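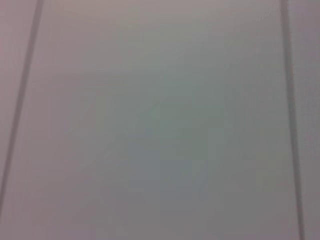 Beim Spendenlauf »Palley-Nachtrunde« in Pindton haben sich 204 Personen in die Wertungsliste eintragen lassen. Der Lauf wurde erstmals mit elektronischer Rundenerfassung durchgeführt, die bisherigen Stempelkarten entfallen. Grundlage der Abrechnung ist ein Rundenmodell: Jeder Sponsor sagt einen festen Betrag pro vollendeter Runde zu, angebrochene Runden werden nicht gewertet. Auf der Strecke galt Rechtsverkehr, die Überholspur lag links und wurde durch eine durchgehende dunkle Linie auf hellgrauem Grund abgetrennt, schmal wie die Rille in einer glatten Platte. Wer auf der Überholspur ging statt lief, wurde von den Streckenposten nach rechts verwiesen. Eine Zeitwertung fand nicht statt.

Der Rundkurs maß 798 Meter und führte vom Startbereich am Sportgelände über den Uferweg zurück zum Ausgangspunkt. Die Erfassung erfolgte über Transponder am Schuh und 2 Messmatten, von denen eine im Startbereich und eine am Uferweg verlegt war. Eine Runde wurde nur gutgeschrieben, wenn beide Matten in der richtigen Reihenfolge ausgelöst hatten. Damit sollten Fehlzählungen durch Teilnehmer vermieden werden, die sich im Startbereich aufhalten, ohne zu laufen.

»Die Stempelkarten waren bei Regen nach einer Stunde nicht mehr lesbar, und die Nachberechnung hat uns im letzten Durchgang bis in den Februar beschäftigt«, teilte die Gesamtleiterin Elínborg Thorlacius mit. Die Zusagen der Sponsoren lassen sich nun direkt mit den Rundendaten verknüpfen. Bei 7 Startnummern muss die Rundenzahl von Hand geprüft werden, dort liegt jeweils nur das Signal einer Matte vor. Die Betroffenen sind schriftlich informiert worden und können ihre eigene Zählung einreichen.

Der Erlös geht an den Fahrdienst Muli, der Patienten ohne eigenes Fahrzeug zur Dialyse und zur Strahlentherapie nach Prunuvcombe bringt. Finanziert werden soll der Umbau eines Transporters mit Rampe und Bodenverankerung für Rollstühle. Nach Angaben von Raphaël Besson, der bei Muli die Fahrzeugtechnik betreut, ist das Basisfahrzeug bereits vorhanden. Offen sind Umbau, Abnahme und die Schulung der Fahrer im Umgang mit den Gurtsystemen. Der Auftrag an die Werkstatt wird erst erteilt, wenn die zugesagten Beträge eingegangen sind.

Die Einzelabrechnungen werden per E-Mail an die Sponsoren verschickt. Barzahlung ist im Vereinsbüro Pindton zu den üblichen Öffnungszeiten möglich, dabei ist die Startnummer anzugeben. Spendenbescheinigungen werden nach Zahlungseingang ausgestellt. Nicht zurückgegebene Transponder können ebenfalls im Vereinsbüro abgegeben werden, andernfalls wird das hinterlegte Pfand einbehalten.

Zuletzt aktualisiert: 14.09.2021

7 Mal geteilt | 2 Kommentare

Suchbegriff eingeben Suchen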